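Imprimir | Enviar por correo electrónico

3. Planificación del equipamiento

Cuando Montserrat Sepúlveda me pidió un presupuesto para el puesto de manipulación de Toledo, yo pensaba (ingenuo de mí) que lo difícil sería elegir el brazo. Pues no. El brazo lo decidimos en una tarde, y luego nos pasamos todo octubre discutiendo por las pinzas, los soportes de cámara y el mantel. ¡El mantel! Cuento en esta sección cómo repartimos el dinero, porque en los artículos que leímos antes de comprar casi nunca aparece y nos habría venido de maravilla.

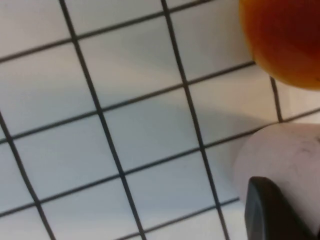 La partida que peor calculé fue la de las cámaras de muñeca. Yo había reservado 346 euros por unidad, contando óptica y cable, y Xiuying Shi me avisó desde el principio de que me olvidaba del repuesto. Tenía razón, y acabamos pidiendo cuatro a Heltwood. También me insistió en que mirase el encuadre antes de firmar nada: con la cámara tan pegada a la pinza, el dedo negro se mete por la esquina inferior derecha y tapa un trozo del objeto claro que tiene detrás, así que una óptica algo más abierta (y algo más cara) entró en la lista de la segunda compra. Iker Cantero sigue creyendo que bastaba con girar el soporte. Puede ser, no lo hemos medido.

Para la cámara fija fuimos mucho más modestos. Un trípode de mesa Skarkby, una cámara corriente y la pared lisa que ya teníamos. Aquí sí que se ahorra, y lo recomiendo con entusiasmo a cualquier grupo que empiece: los objetos pueden ser sencillísimos, y una cuadrícula impresa ayuda muchísimo a la hora de recolocarlos entre un ensayo y otro.

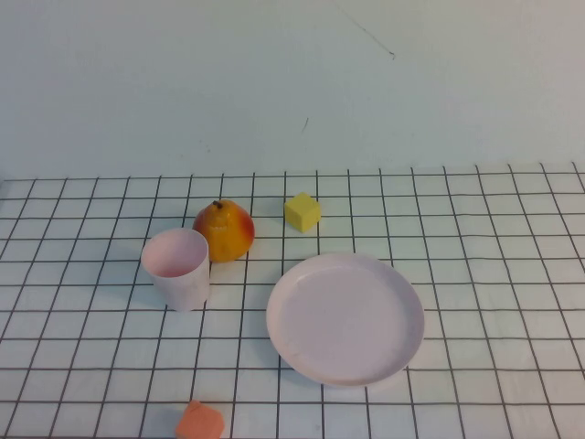 Figura 2. Mesa de trabajo vista por la cámara fija: vaso, pera, plato y dos cubos sobre la cuadrícula.

El total de la primera fase, sin el brazo, quedó en 1659 euros. Baltasar Echevarría, que lleva las compras, quería meterlo todo en un solo pedido para pagar menos portes, y yo preferí partirlo en dos. Me alegro, la verdad, aunque nos costó ocho semanas de espera con la segunda entrega y alguna que otra bronca. Si hubiéramos comprado todas las ópticas de golpe, ahora tendríamos un cajón lleno de lentes demasiado cerradas.

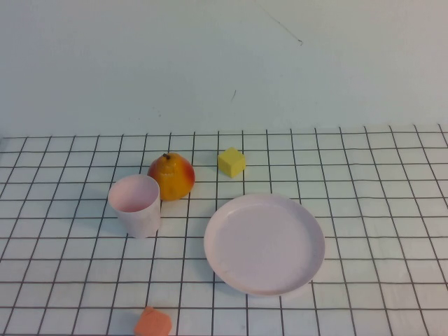

Tampoco habíamos previsto nada para consumibles, y eso fue un error mío de principiante. Las almohadillas de los dedos se gastan, los cables de la muñeca sufren con cada giro y el mantel conviene tenerlo duplicado, que una mancha de café a media campaña te obliga a parar. Hanne Kárason, del grupo de Gasness, nos pasó su hoja de gastos y de ahí copiamos la idea de una partida anual aparte, separada de la compra inicial y revisable a mitad de curso. La versión del presupuesto que usamos en el resto del artículo es la cerrada el 23 de noviembre de 2022, con esa partida ya incluida y con las ópticas nuevas todavía sin facturar.

Imprimir | Enviar por correo electrónico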